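Home | News | Machines | Trade Rules | Jobs | Contact

Filed under: Workplace & Standards

Julcombe group puts out working rules for testing home robots in simulation

16 August 2018

Print this story | E-mail this story 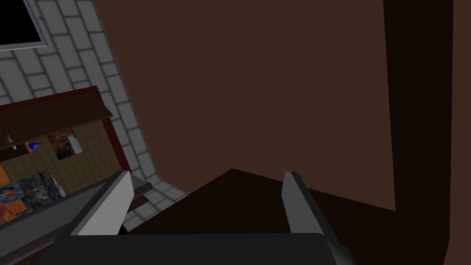
Tovar, which runs its own kitchen tests, replied the same morning that it would follow the new rules for the next season of work, but that it wanted the part on close approaches made clearer before anyone was held to it. A gripper that comes to a stop a hand's width from a door has either done well or done badly, the company said, and the draft doesn't tell a tester which one to write down.

The rules come from the Julcombe Working Group, a body of home robot makers and test labs that has met since last November. They cover what a company should do in a simulated home before it lets a robot arm open, close, lift or put away anything in a real one. They are not law and carry no fines. Member companies have agreed to follow them and to say so in their test reports.

The text runs to 20 pages. Most of it deals with kitchens and storage rooms, where the group says household robots get the most work and make the most contact with things that don't move.

The first section is on the rooms themselves. A simulated room used for testing must have fixed parts that behave as fixed parts. Walls, door frames, ledges and the sides of cabinets must stop a gripper that runs into them, and the contact must be logged. In the past, members said, some test rooms let a finger pass partway through a shelf with no record made, and the run was scored as clean. Any run in which that happens now has to be thrown out and the room repaired before testing goes on.

The second section is on the gripper. Each run must begin with the fingers in a known position and nothing held, and the report has to state how far apart they were. If a robot is going to pull on a door, the tester must set a top limit on force ahead of time and leave it alone for the whole set of runs. Changing the limit partway through starts the set over.

A longer section deals with plain surfaces. Cabinet doors with no handle, or with the handle out of the camera's view, have given testers trouble for years. Up close, a flat panel gives a robot's camera very little to go on, and software can lose track of where the edge is. The rules say a robot that can't find an edge must stop and back away to a set distance before it looks again. It may try again 2 times. After that the run is marked as failed, even if a person watching can see that the next try would have worked.

That last line drew the most argument. Letodeck, which sells simulation software to several of the members, asked for the number to be left to each company. The working group kept it. Its notes say that test results from different labs could not be compared while each lab chose its own number of tries, and that a robot in someone's home shouldn't be poking at a cupboard all afternoon.

Clutter gets its own page. Test rooms must have ordinary things on the shelves near the work, such as bottles, boxes and cartons, and the items have to be moved between runs. A robot that reaches for a door and knocks over a bottle on the next shelf has failed the run, whether or not the door opened. Members had been split on this point as well, but it passed without changes.

The group also wants better records. For every failed run a lab must keep the view from the robot's own camera, the finger positions and the log of contacts. Clean runs can be kept in shorter form. Records are to be held until the product they were made for is no longer sold.

There is a short passage on what simulation can't settle. Worn hinges, sticky doors and swollen wood are named as things that have to be tried on real furniture, with a person standing by at a stop switch. A report that rests on simulated runs alone must say so on its first page -- not in a note at the back, where the group says it has been turning up.

Handilier, a maker of arms for home use, said it had already run its current model through a trial version of the rules. Out of 17 test rooms, the company said, 2 had to be rebuilt after contacts with door frames went missing from the log. It didn't say how the arm itself had scored, and said those figures would be in its next report.

The smaller labs have asked for more time. Moving items between runs by hand is slow work, even on a screen, and the software most of them use can't yet do it automatically. Letodeck said it would add the feature and would not charge current customers for it, but it gave no date.

Comments on the text are open to members and to the public. The working group plans to go over them in November and put out a corrected version after that, with the wording on close approaches first on its list. Until then the text stands as published, and reports that claim to follow it should name the August version.

Print this story | E-mail this story

More in Workplace & Standards | Previous | Next | Back to News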